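**Free days or 99 cents for a short book?**

**maribel_taipe**
My book on planning a work week is 188 pages and has 11 reviews. Last December I ran it free for five days on Dultau and got 1,759 downloads. Sales the month after were close to nothing. Is a free run worth doing again, or should I go to 99 cents?

**komar_reader**
Go to 99 cents. People who grab free books don't open them. I have 200 on my own reader and have finished maybe three.

**Nelly Palomino**
Disagree. With 11 reviews you still need readers more than money. Did you have a link to your mailing list in the front? Mine is on the page before chapter one – most of my signups come from there.

**maribel_taipe**
Only at the back, after the notes. I can move it. I'm also redoing the blurb this week, the old one promised too much.

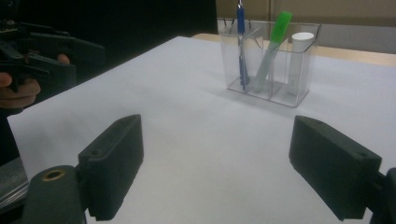
**komar_reader**
Moving the link won't fix it if the wrong people download the book. Fonus lets you pick two categories for a paid promo. Dultau puts everything under self-help.

**Nelly Palomino**
Fonus also wants 20 reviews before they take you, or they did when I applied. She can't use it yet.

**maribel_taipe**
Just checked, still 20. So I'll do two free days with the link up front, then 99 cents for a week. Will post the numbers here.

**komar_reader**
Fine, but I'd skip the free days.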